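ok thread time. February 24, 2023, four weeks of eating more fiber, and people keep asking so I'm putting it all in one place

background: I'm not a dietitian. I sit at a desk at Skovano all day and by June I want to hike the Piscombe loop without falling asleep in the car after. that's the whole goal

was eating maybe one vegetable a day before this. and it was usually on a sandwich

Diane Fraser (she ran the nutrition class at the Msimang clinic, I took it last fall, forgot most of it) told me to go slow. add one thing, leave it for a few days, add the next. I did not go slow. I ate a giant bowl of black beans on day one

do not do that

so. restarted. week one was just breakfast. oats insted of the sweet cereal. half a cup dry, milk, spoon of ground flax, whatever fruit was going soft. took me 4 minutes in the microwave because ours is ancient

week two, swapped white bread for the dense seeded kind. hated it for three days. now regular bread tastes like a napkin

week three, beans again but SMALL. couple of spoonfuls on a salad, then in soup. rinse the canned ones, really rinse them. big difference for me, maybe not for you

week four, snacks. an apple and a handful of almonds around three when I'd normally hit the vending machine. still hit the vending machine 2 times. it's fine

water. drink it. if you add fiber and don't add water you will be a very uncomfortable person. ask Trevor Beaulieu, he did this with me and lives on coffee

he's ok now. he has a bottle 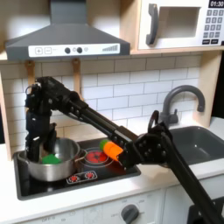

Do I have to buy a fiber powder to do this?

Food first is what Diane taught us, and I got through all four weeks on oats, beans, bread and fruit with nothing out of a tub. if your doctor put you on one, keep taking it and ask them

next thing, cost. lot of you asked. dried lentils are the cheapest thing in my cart by a mile. oats close behind. the berries are what kill you so get frozen. I stopped buying the fancy granola and it pretty much evened out

the lentil soup everyone wants, Huguette Cormier's recipe, she said I could share:
one onion, two carrots, celery if you have it, all chopped small. soften in olive oil, don't rush it
garlic, cumin, a bay leaf
cup and a half of brown lentils, can of tomatoes, enough broth to cover by a couple inches
simmer till soft, mine takes 40-ish but check at thirty
squeeze of lemon at the end. salt at the end too

freezes great. I do it in old yogurt tubs and then forget to label them so dinner is a suprise

eating out. harder. the Trikis place by work does a chickpea plate so that's my order now. anywhere else I get the side salad and eat that first, then whatever I wanted

how do I feel. less of the afternoon crash, that's the main one. full longer after breakfast. skin exactly the same, sorry, I know someone promised you glowing. weight I'm not tracking so don't ask

sleep maybe better? also stopped looking at my phone at midnight so who knows which one did it

things that did not work: bran muffins (the ones I made were bricks). chia pudding, can't do the texture. Ewan Baxter swears by prunes and I tried, I did, I'll eat them chopped in oatmeal and that's as far as I go

if you've got IBS or anything going on with your gut please talk to an actual person with a license first. Ignacio Schumacher replied last time that beans wreck him and his doctor has him on something totally different. so yeah. not one size fits all

what I'm eating today since somebody always asks: oats with pear and walnuts. leftover soup, slice of the seeded bread. apple. dinner is baked potato with the skin on, broccoli, some chicken. popcorn later probably. popcorn counts!! it's a whole grain

next month is trying for 7 different plants in one day. Huguette says herbs count. Diane says sort of

will post the grocery list tomorow when I find it. it's on the back of an envelope somewhere

oh and for the person who asked about pasta, the whole wheat one is better if you go half and half with regular for a while. same pot, put the whole wheat in a bit earlier

ok going to make lunch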